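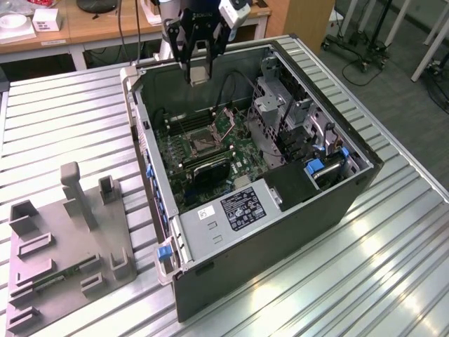
Vacancies / Workshop and Technical

Bench technician, workstation rebuild (two posts)
Womach Refurbishment, Revimstead

Womach takes in office workstations at the end of their first lease, strips them, tests the parts and builds them back up for resale. The rebuild section is taking on two bench technicians. Both posts are permanent and full time, and both report to Graham Garside, section lead.

The work

Most of the stock is tower workstations. Towers are worked on lying flat, side panel off, with the board facing up. A technician is expected to take a case from bare board to first power-up, and to log each step against the job number.

Duties include:

— opening cases and recording the state of the board, power supply and drive cage before any part is moved
— inspecting processor sockets under magnification for bent or dirty pins
— seating processors, closing the retention frame and fitting coolers
— fitting and testing memory in the order given by the board maker
— refitting drives in their carriers and checking that every latch closes
— routing cables clear of fans and panel edges
— copying power supply label details into the job log

Socket work is the part of the job where mistakes cost most. A board with damaged pins is normally scrapped. For the first 50 units a new technician's socket work is checked by a second person before the retention frame is closed.
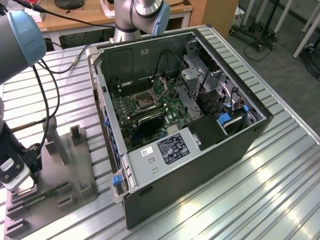

Page last updated: September 2021

Parts handling

Memory modules are held by their edges and set down in a tray or fixture, never on bare metal. Processors stay in their carriers until the socket has been passed. Screws are bagged by case. Blue tabs and levers on the cases we handle mark the parts meant to be moved by hand, such as drive carriers and slot clips; anything held by a screw is released with the correct driver.

The bench surface is ribbed aluminium. Small screws roll into the slots, and the slots are cleared at the end of each shift. Wrist straps are supplied and must be worn at all times when a case is open.

What we need from you

Essential: at least one year of paid work building or repairing desktop computers; steady hands and good close vision (glasses are fine); the ability to read a service manual and follow it in order; clear written English for the job log.

Useful: experience with boards that have two banks of memory slots; soldering to a basic standard; any past work with returned or leased stock. A formal qualification is not required. Applicants without one will be asked to complete a longer bench test.

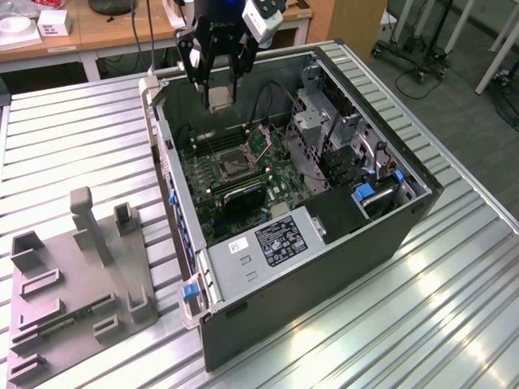
Tower on the bench, processor socket open.

Terms

Pay is £575 a week before tax, reviewed each April. Holiday is 19 days plus bank holidays, rising after two full years. Overtime is offered when a large lease return comes in and may be refused. Overalls and hand tools are provided. Applicants must be 18 or over on the start date.

The workshop is on the ground floor of the Dobson building, with step-free access from the yard. Benches can be set for sitting or standing work. Please say on your form if you need a particular height — it takes a day to change.

Bench test

Shortlisted applicants attend for one morning. The test consists of a socket inspection, a memory fit and a written fault report on a case that will not start. Tools are supplied, but you may bring your own drivers if you prefer them. Tracey Gosling runs the test and will send joining details. Results are given in writing within a week, with marks for each section.

How to apply

Send a CV and a covering note of no more than one page to Stuart Ackroyd, Womach Refurbishment, Dobson Building, Revimstead. State which cases and boards you have worked on and for how long. Questions about the bench work itself should be marked for Guilan Feng, who will reply by email.

Applications from agencies will not be considered.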